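Utoline Opens Two-Arm Collection Station for Household Handling Examples

VINDDALE, Mar 17, 2020 -- Utoline today announced that its two-arm collection station in Vinddale has entered regular service. The station records examples of ordinary tabletop handling for Tiltis, the company's learning system for manipulation. Examples recorded there will be used to train Tiltis to pick up, move and set down common household and grocery items with either arm.

Each example is a single episode carried out under the control of an operator. The operator receives a short written instruction, performs it with one or both arms, and marks the episode as complete or failed. Joint positions, gripper opening and video are logged on a common clock. Failed episodes are kept, labeled and stored separately.

Video is taken from the wrists as well as from a fixed position beside the table. The wrist views give the system close information about the approach to an item, including the position of the fingers relative to it. The fixed view covers the layout of the whole work surface and both arms.
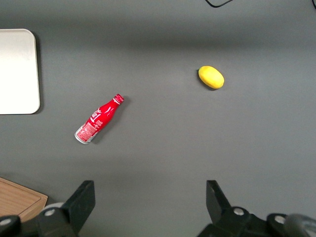 Episodes are planned with a scheduling tool named Lo, which selects the items, the receiving surface and the instruction for each run. Lo does not prescribe exact positions. Operators are told which items to put out and are asked to vary placement and orientation between runs, so that an item recorded lying at one angle is later recorded at others. Trays, cutting boards and small furniture are included as fixtures and may be present in an episode without being used in it.

"Most of the early errors we saw in Tiltis came from layouts that were too regular," said Maiara Guerra, who leads data collection at Utoline. "The system had learned where things usually were on the table. We changed the placement rules in December and discarded a large part of what had been recorded before then."

The current schedule defines 15 task families. Nine of them can be completed with one arm. The others call for a handover, or for one arm to steady a fixture while the other works. Every family includes runs in which an unrelated item is left on the table, and the instruction states only the item to be moved.
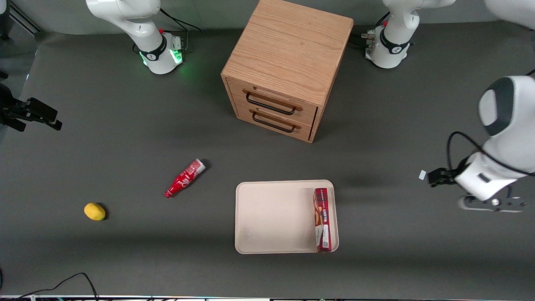

Item selection follows shape and surface before product category. The list covers bottles, upright boxes, small oval fruit and drawers with bar handles, among others. Glossy items are scheduled more often than matte ones, as reflections on curved surfaces have been a steady source of error in grasp estimates. The gray work surface is kept the same across all runs at the station. Variation in table color is planned for a later phase.

Operators work in sessions of around 7 hours, including breaks and calibration. Both arms are returned to a reference pose at the start of a session and again after any contact that exceeds the force limit. Episodes recorded between such a contact and the next calibration are excluded from training.

Review is done by a second operator, who watches the video without seeing the original instruction and writes down what was done. If the two texts do not agree, the episode is held back until the label has been corrected. "It is slow, but a wrong label costs us more than a missing one," Guerra said.

Utoline plans to operate three stations of the same design. The remaining two will use the same arms and camera positions, and their records will be stored in the same format. Tiltis will be evaluated on items withheld from collection at every station. Results will be reported separately for one-arm and two-arm tasks.

About Utoline

Utoline develops control and learning software for robot arms used in light handling work. The company is based in Vinddale, where it carries out data collection, training and testing.

Media contact: Utoline Press Office, Vinddale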